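I finally finished the Kodcombe book last night, well past midnight, with cold tea and the cat asleep on my feet. It's a history of one village, written by Helju Stankevičius, who grew up there and went back after she retired to find out who had lived in all those houses. I do love this sort of thing!

What got me was the chapter on the mill families. There were 259 names in the old wages book, and she tried to trace every single one. Some of them vanish after a year or two. The Tamošiūnaitė sisters turn up again and again (in the chapel accounts, in a row about a well, in a very cross letter to the school) and by the end I felt I knew them.
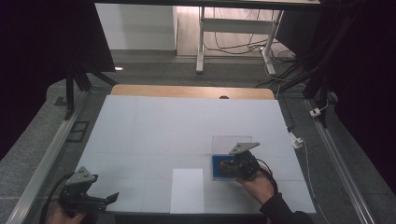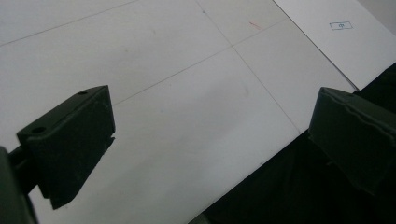
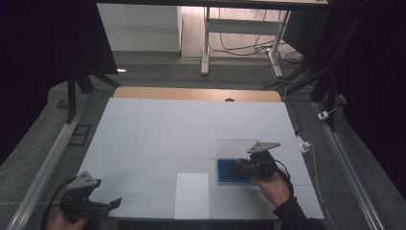 Reading time: 2 minutes

It's a long book, 600 pages with the notes, and I'll admit I skimmed the bit on field boundaries. The maps are too small as well, I had to hold them up to the lamp. But the voices in it are lovely. Dalia Lapiņa did the interviews with the older residents, and she lets them ramble, so you get a whole page on how to carry eggs home on a bicycle and then suddenly a line about a brother who never wrote back from Canada.

They only printed 1000 copies, so my sister is borrowing mine once I've copied out the bread recipe from chapter nine. I've started on my own gran's side of the family in the meantime. So far I have two baptisms and a great-uncle whose name is spelt four different ways.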